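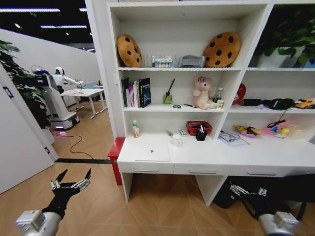 Morning, everyone, and thanks for coming in out of the rain. Is the microphone on? Lovely.

(Wait for the back rows to settle. Title slide stays up.)

So my talk is called "The Hint Button Nobody Pressed", and it's about a puzzle game called Bratutico, which a few of you have played, because you've written to me about level 41. I'm sorry about level 41. We'll get there.

For those who haven't come across it, Bratutico is a game about moving water through an old hill town. You open sluices, you turn wheels, you try to get enough water down to the bakery before the ovens are lit, and you try not to flood the chapel on the way. There's no timer. You can undo as far back as you like. I wanted it to be a game you could play with a cup of tea going cold beside you, and I still think that's a decent thing to want from a game.

(Slide 2: the town map, first version. Let them laugh at the goats.)

We made it at Jadora, which at the time was me, Jianguo Meng on code, and a heater that only worked on one side. Jianguo had written a solver, so we always knew the shortest answer to any level. I thought, wonderful, we'll plug that into a hint button. Press it and the next correct move lights up in yellow. It took an afternoon and I was very pleased with myself.

Then we took the demo to the Dustolthorpe games weekend in October and I sat behind people and watched them play. If you've never done this with your own game, please do, and bring something to hold on to, as you'll want to grab the controller off every single person.

(Slow down here. Last time I rushed this bit.)

People got stuck, which I'd expected. They looked straight at the hint button, some of them moved the cursor over it, and then they went back to being stuck. One fellow was on level 12 for a good long stretch, sighing like my old labrador, and he wouldn't touch it. I asked him why, and he said he didn't want to be told. Fair enough!

Over the weekend we logged 897 plays of the demo, and the button was used in 3 of them. I'm fairly sure one of those was my niece, who presses everything.

(Slide 3: the two numbers. Leave it up.)

I went home and sulked, and then I wrote to Zhuoran Ren to ask what I should put in its place.

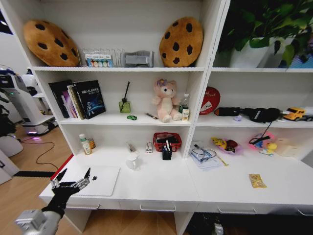

Zhuoran's reply was that I had built an answer button and painted the word hint on it, and that a stuck player mostly wants to know which part of the board to stop looking at. I read that over breakfast and didn't enjoy my toast very much.

(Pause. Water.)

What we ended up with is the lamplighter. When you ask for help, a little character walks out and puts out the lamps in the parts of town you don't need. The first time you ask, one street goes dark. Ask again and another goes. The sluices themselves are never touched, so the last step is always yours.

(Slide 4: lamplighter, before and after. The video can hang, so press the space bar twice.)

I'd like to tell you it was easy. Jianguo's solver knew which moves mattered, but a street can matter in one solution and be useless in another, and some levels have dozens. We settled on darkening a street only if every solution the solver found left it alone. On a few levels that meant the lamplighter came out, looked about and went home again, so we gave him a shrug.

And level 41. On level 41 he darkens the mill street, and the mill street is needed. It was our bug: the solver gave up after 3000 positions and we treated "gave up" as "finished". It's fixed in the current build, and if you solved it anyway, please come and find me afterwards, I'd love to know how you did it.

(If we're running behind, skip the Shi section and go straight to questions. Otherwise slide 5, and remember to thank Jianguo before the credits come up.)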